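4. Does an open basket keep a kitchen drawer or counter in order?

The claim that a container tidies whatever is put near it runs through much of the advice written for small kitchens, and it is seldom tested. The Stinda guide to shared kitchens, which we drew on in Section 2, states that every loose item on a work surface "wants a basket." The Stadik handbook repeats this in nearly the same words and cites the Stinda guide as its only support. We could find no point at which either text compared a surface with a basket to a surface without one. What both offer is a set of before and after accounts, collected from people who had just spent an afternoon tidying and were pleased with the result. We do not think much can be learned from a kitchen on the day it was tidied.

Our interest is in a narrow case: the long carton that holds a roll of wrap. It is an awkward thing to store. It is much longer than it is wide, it is handled many times a week, and it tends to be put down wherever the last bowl was covered. If baskets have the effect claimed for them, such a carton ought to be a fair test. A long basket would seem to invite it, and a person clearing the table should have little to decide.

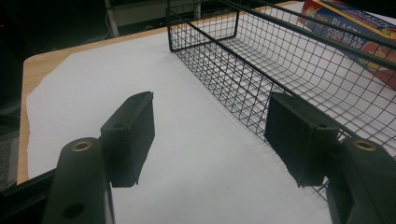

The trouble begins with the word "invite." In the Stadik handbook a container is said to be well matched when its shape resembles that of its contents. This is a loose rule and we doubt that it is a rule at all. A long basket is also a convenient place for spoons, rubber bands, clips, a peeler, and the end of a bag of rice. In the Budik kitchen, which we visited for the first time in November, the basket bought for wrap and foil held neither. The cartons were standing upright beside the toaster. Asked why, the people who used the kitchen told us that the basket was "full of other things," and did not seem to regard this as a failure of the basket. By the handbook's own reasoning it was a perfect match.

A second difficulty is that resemblance of shape says nothing about clearance. A carton of wrap has to be lifted out, opened, pulled from, cut and put back. A basket only slightly longer than the carton will hold it well and give it up badly, and people who meet this a few times stop returning the carton. Those who recommend long baskets rarely mention how much room is left for the hand. The Zeman notes are a partial exception. They advise trying the basket in the store with the carton inside it, and we found this the most useful sentence in the whole document, although it is given no more weight than a paragraph on matching colors.

We therefore set the question up on a plain table, with nothing around it to suggest an answer. Two modes of storing were allowed. The carton could go in the basket, or it could be laid on the table with its long side parallel to the basket's. We refer to these as "in" and "beside." The second is dismissed in one line of the Stinda guide as "not storage." We kept it because it is what a great many people do, and because we saw no reason to grant the point in advance.
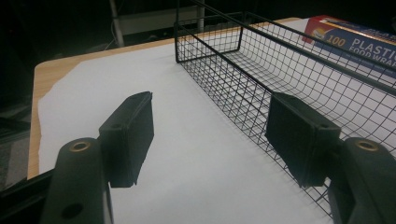
Much of the case for wire over solid bins rests on visibility. The argument is that a person who can see an item will use it, and that a person who can see an empty place will fill it correctly. The first half is reasonable. The second half we have trouble with. On white paper, a black wire basket is about as easy to see through as a basket can be, since the dark grid stands out and the paper shows what is and is not there. The same basket in the back of a cupboard, against a dark panel, gives up most of this advantage. The guides move from one setting to the other without comment. Any benefit we might find on our table should be read as the upper end of what a home kitchen would see, and we would object to its being quoted without that limit.

There is also the matter of cost, which the guides treat as beneath notice. The baskets priced in the Zeman notes ran from 600 to 1000 in the local currency. A household that follows the Stinda advice in full, with a basket for every class of item, is being asked to spend a good deal on the strength of very little. Laying the carton beside something else costs nothing. It may be that the basket earns its price, but the burden of showing so belongs to those who recommend it, and so far they have not taken it up.

Placement on the table raised a smaller point. When the carton was to be stored "beside," we asked that the space between it and the basket be left clear. In ordinary use that strip would be the first part of the surface to fill. A gap of this kind looks orderly when the only things near it are two long objects lying the same way, and we suspect that a good part of what people call tidiness is simply this: things lying parallel, with space between. If that is right, the basket is getting credit for the alignment. The arrangement is shown in Figure 2.
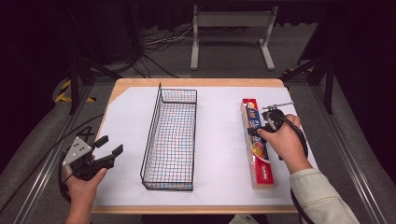 Figure 2. The "beside" arrangement: wire mesh basket and red carton laid parallel on white paper, with the space between them left bare.

Readers who accept the usual advice may reply that alignment does not last. A carton on an open surface gets knocked askew, while one in a basket stays put whether or not anyone is paying attention. We think this is the strongest argument available to them and it deserves a better test than we can offer. Our own table was never meant to stand in for a week of cooking. What we can say is that the argument concerns keeping an item in place, and the published advice concerns getting people to put it there. These are separate claims. The Budik kitchen is a case where the first might well have held, had the second not already failed.

We would also caution against treating a raised end or a low side as a feature that guides behavior. The Stadik handbook describes low sides as "welcoming" and high ones as "firm," and ranks baskets accordingly. No observations are given. A low side makes it easier to reach over, and in a busy kitchen it also makes it easier to toss in something that does not belong. Whether the ease helps or hurts will depend on who is doing the reaching, a question we return to in Section 5, where the same two modes are considered for flat items such as lids and trays.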